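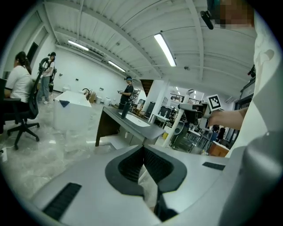
Chapter 12
Prayer and the Measurement of Time

In this chapter
The daily offices
Unequal hours
Water, candles, and stars
Case study: the Druris customary
The arrival of the mechanical clock

Key terms: office, canonical hours, matins, lauds, vespers, compline, unequal hours, customary, sacristan

A monk in western Europe in the early Middle Ages had to know what time it was in the middle of the night. Most people around him did not. A farmer could get up when it was light and stop when it was dark, and a trader could say he would come in the morning and leave it at that. A monastery kept a schedule of prayer that began before dawn, and someone had to be awake to start it.

The schedule was called the office. Under the Rule of Saint Benedict, written in the sixth century, it consisted of a night service and a series of day services, each made up mostly of psalms. The whole set of 150 psalms was to be sung every week. The Rule sets out in detail which psalms belong to which service and how the pattern shifts between winter and summer. It has much less to say about how the monks were supposed to tell the time.

Chapter 11 looked at the yearly calendar and the problem of fixing the date of Easter. We now turn to the shorter unit, the day. The two subjects are often taught together, but they called for different skills. The date of Easter could be worked out years ahead by someone with a good table and some arithmetic. The hour of the night had to be found fresh each time, often in the cold, and a cloudy sky made it harder.

Unequal hours

The hours in these sources were of varying length. Daylight was divided into 12 parts from sunrise to sunset, and the night was divided the same way. In June a daytime hour was long and a nighttime hour was short, and in December it was the other way around. Only near the equinoxes did the two match. Students who meet "the third hour" in a text should resist turning it into nine in the morning. That is a fair reading in March, and a poor one in midsummer.

Unequal hours suited a sundial well enough, because a sundial divides whatever daylight there is. They were awkward for anything that ran at a steady rate. A water clock or a marked candle had to be adjusted for the season, or else the person reading it had to know how much to add or take away.

Case study: the Druris customary

A customary is a written record of how a particular house did things. The Druris customary names the sacristan as the person responsible for waking the others, and allows him two helpers in winter. It tells him to watch certain stars from a fixed spot in the cloister – over the dormitory roof in October, over the refectory later on – and to recite psalms as a check when the sky is overcast.

In her edition of the text, Gilchrist numbers the lines continuously, and the instruction on cloudy nights falls at line 861. She takes it as a practical rule written by someone who had done the job. Dima Darwish reads the same passage as part of the sacristan's own devotion, with the timekeeping as a secondary matter. Both readings are given in the source section at the end of this chapter, and you should look at the wording before choosing between them. The passage is short and the verb in the second sentence can be taken either way.

The customary also sets a penalty for waking the house late. There is none for waking it early, although the text does say the brothers may go back to bed.

Before you read on

Keep three questions in mind as you work through the sections that follow.

Who in a religious house needed to know the time, and who only needed to hear a bell?

What does a written rule tell us about what people did each night?

How far did the needs of prayer shape the devices used to keep time, and how far did the devices change the prayer?

The last question has been argued over for a long time, and we return to it in the final section, where mechanical clocks begin to appear in church records. We start with the sundial.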